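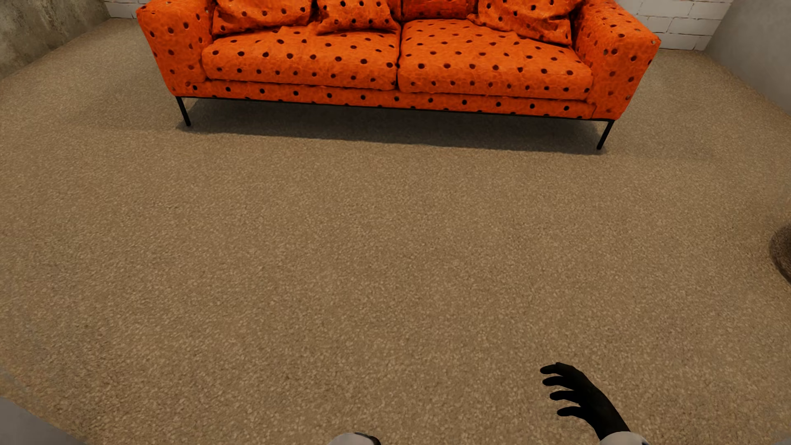
Waner 布張り用ハンディクリーナー 半年使った感想

買ったのが2月。もう半年以上たったので書く。長いです。急いで書いてるので読みにくいかも。

先に結論。買ってよかった。ただし音はうるさい、タンクは小さい、説明書はひどい。それでも手放す気はない。

うちは大人二人、子供一人、猫一匹。布のソファ、布の椅子、ラグ、車のシート。布だらけ。今までは重曹と雑巾とあきらめ。ジュースこぼす→叩く→輪ジミになる→クッションで隠す、の繰り返しだった。隠すクッションも汚れてくる。

候補は三つ。Waner、Gotell、あとToment。Tomentは義姉のを借りて使ったことがあって、吸引は強いけどとにかく重い。階段を持って上がるのがつらい。Gotellは見た目が一番好きだったけどホースが短い。店で伸ばしてみたら腰をかがめないと床に届かなくて却下。で、残ったのがWaner。消去法。

箱。でかい。中身は本体、ホース、ノズル大小、細いブラシ、洗剤のお試しボトル。お試しボトルは二回でなくなった。説明書は日本語あるけど翻訳が変。「布を怒らせないでください」って何。たぶんこすりすぎるなという意味だと思う。

使い方は簡単。ぬるま湯入れる、洗剤入れる、レバー引いてシュッと吹く、ブラシで軽くこする、吸う。吸うときはゆっくり。これ大事。最初せっかちに動かしてて全然吸えてなかった。ゆっくり手前に引くだけ。押さない。引く。動画見てやっと分かった。説明書には書いてない。

最初にやったのは食卓の椅子。カレー。三か月もののカレー。一回目で薄くなって、二回目でほぼ消えた。正直ひいた。汚水タンクの水の色にもっとひいた。コーヒー牛乳みたいなのが出てくる。毎日ここに座ってたのかと。

次にソファ。これは時間かかった。座面だけで40分。背もたれはもう別の日にした。全部いっぺんにやろうとしないほうがいい。腕がだるくなるし、乾くまで座る場所がなくなる。うちは床で晩ごはん食べた。

乾く時間。メーカーは数時間と言ってるけど、厚いクッションは無理。表面はさわって乾いてても、座ると奥からじわっとくる。うちは扇風機あてて一晩。梅雨時はやめたほうがいい。一回やって生乾きの匂いがして、もう一回やりなおすはめになった。晴れた日の午前中にやること。クッションが外れるなら外して立てかけるとだいぶ違う。

あと目立たないところで必ず試す。これはどのレビューにも書いてあるけどほんとに。色の濃い柄物は特に。白いタオルに洗剤つけて裏側を押さえて、色がうつらなければ大丈夫。うちの赤いクッションカバーは見事にうつった。あれは機械のせいじゃなくてカバーのせいですが。

表面がでこぼこの布は、平らな布よりひと手間いる。溝に洗剤が残る感じ。お湯だけで二回すすぐつもりで。すすぎをさぼるとそこだけベタついて、翌週にはホコリがついてる。経験者です。

音。うるさい。掃除機の強より一段上。猫は初回で押入れに消えて夕方まで出てこなかった。マンションで夜は絶対無理。子供の昼寝中も無理。だから使える時間がけっこう限られる。

タンク。きれいな水のほうが400ml。少ない。ソファやってると何回も洗面所を往復することになる。途中からバケツにお湯くんで横に置いといた。これはおすすめ。ただバケツをひっくり返さないこと(一度やった)。

重さはまあまあ。水を入れると片手でぎりぎり。持ち手が細くて指に食い込むのがいや。ここはTomentのほうがよかった。

手入れが一番面倒。使ったあと汚水タンクを洗う、ホースに水を通す、ノズルのフタを外して毛を取る、全部乾かす。これを含めると一回の作業がけっこうな仕事になる。サボって汚水を一晩置いたことがあって、翌朝の匂いは思い出したくない。夏は特に、すぐ捨てて。ノズルのフタの爪が細くて、いつか折れそう。今のところ無事。

洗剤は純正が高い。お試しのあと純正を一本買って、そのあとCoetzeeの泡立ちにくいやつに替えた。汚れの落ち方は私には違いが分からない。匂いはCoetzeeのほうが薄くて好み。純正以外だと保証が効かないと小さく書いてあるので、そこは自己責任で。普通の食器用洗剤は絶対だめ。泡がタンクからあふれてくるそうです。これはさすがにやってない。

落ちたもの。カレー、麦茶、猫の吐いたやつ、チョコ、泥、よく分からない黒ずみ。
落ちなかったもの。油性ペン、古い血のしみ(薄くはなった)、日焼け。日焼けは汚れじゃないから当たり前か。

車のシートもやった。細いブラシが縫い目に入って便利。コードの長さが足りなくて延長コード使用。コードレスだったらなあと毎回思う。でもコードレスだと吸引が弱いらしいので、どっちを取るか。

サポートには一回だけ連絡した。レバーの戻りが悪くなって、メールしたら翌日返事がきた。ノズルの根元をお湯に17分つけろと。なんで17分。つけたら直った。洗剤が固まってただけらしい。対応は丁寧だった。

前にこのサイトで、部屋が匂うだけで効果なしと書いてた人がいたけど、たぶん吸い方が速いんだと思う。あとすすぎ。もう一回だけゆっくりやってみてほしい。

星は四つ。引いた一つはタンクとうるささと持ち手。三つあるのに一つしか引いてないのはカレーの分のおまけ。

向いてる人。布ソファを買い替えるほどじゃないけど気になってる人、小さい子か動物がいる家。
向いてない人。革のソファの人(使えない)、夜しか時間がない人、使ったあとの片付けが嫌いな人。年に一度くらいしか使わないならレンタルでいいと思う。近所のホームセンターで貸してた。

追記 10月22日
ホースの付け根から水がにじむようになった。パッキンだけ取り寄せできるか問い合わせ中。返事きたらまた書きまs。今のところタオル巻いて使ってる。吸引は変わらず。

このレビューは761人の方が参考になったと回答しています

コメント

Palesa Mthembu
パッキン、うちも同じところがにじみました。一度外して向きを変えてはめ直したら止まりましたよ。裏表があるみたいです。

投稿者
え、裏表あるんですか。今夜見てみます。ありがとうございます。

Dorothy Dunmore
ラグにも使えますか?毛足は短めです。

投稿者
使えます。うちも短いのです。裏まで濡らさないようにシュッは控えめに、あと下の床を拭いてから戻してください。長い毛足は試してないので分かりません。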